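Quick one tonight, its late and I have to be up at five.

So the Surley vote. Town board took it up again Saturday morning, the question of whether Trurkano can truck brine from its gas wells across our roads. 154 people signed the letter against. I was one. I went in angry and came out mostly tired - three hours on a folding chair does that.

What they want is a road use agreement. 480 truckloads over the winter, all down Peng Hill, past the creek. The board's lawyer kept saying the town can set weight limits but can't pick who drives. Fine. But then who pays when the shoulder goes?

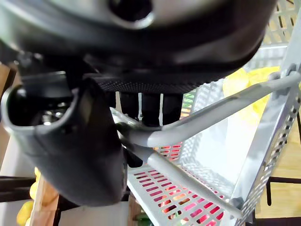
Page last changed: February, 9:40 pm

Mohcine Alaoui spoke for the houses at the bottom of the hill. Best two minutes of the whole morning. He asked what's in the brine and the Trurkano guy said "mostly salt." Mostly! Somebody behind me laughed out loud.

Arkix did the road study. 3,760 dollars of town money and it doesn't mention the culvert. Not once. I read it twice, the second time with a pencil. The culvert is the whole problem, it backed up last spring and they had to close the lane.

Anyway. Vote got tabled. Next meeting they want a bond figure from the company, in writing, and a spill plan. I'd like test results for the brine too, and wrote to the clerk asking for teh topic to go on the agenda.

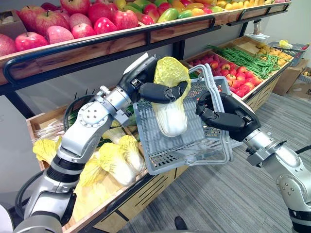 Can I still comment if I didn't sign the letter?
Anyone who lives in town can. Send it to the clerk by noon the day before the meeting, or just show up and put your name on the sheet by the door.

More when I've read the minutes. Dog needs out.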